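Speaker notes, Drumville repair evening, Oct 26, 2026

Slide 1. Why open the old computer
Say good evening. Ask who has an old tower under the desk. Speak slowly.

Slide 2. Before the memory
Power off, cable out. Lay the case on its side and take the panel away. Find the memory slots on the green board, then look where the power supply is. Give 2 minutes for this.
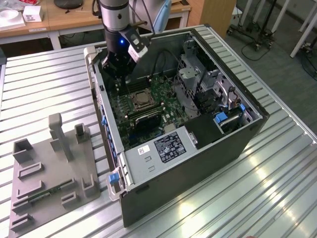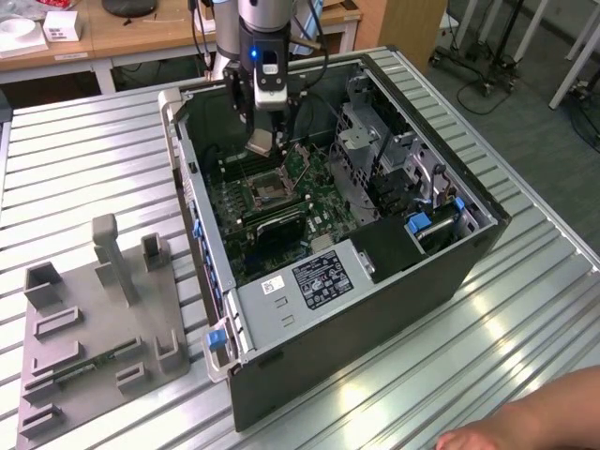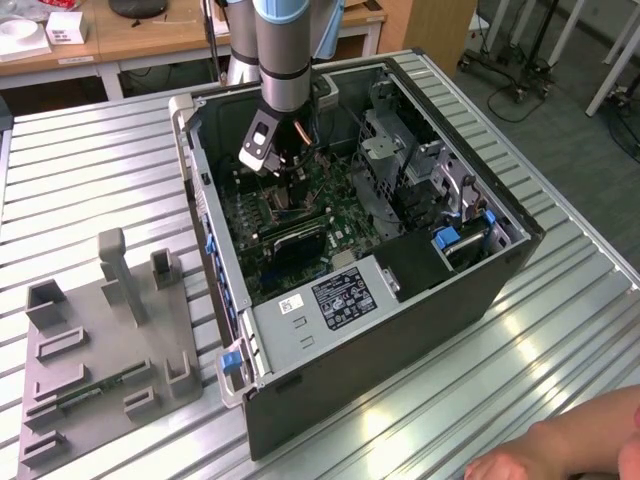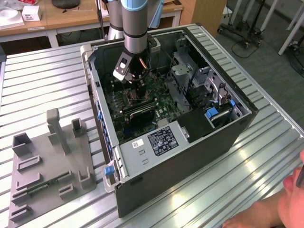

Blue plastic parts in all four: show them with the pointer.

Slide 3. Questions
Keep 12 minutes. Price list is with the Rovent desk.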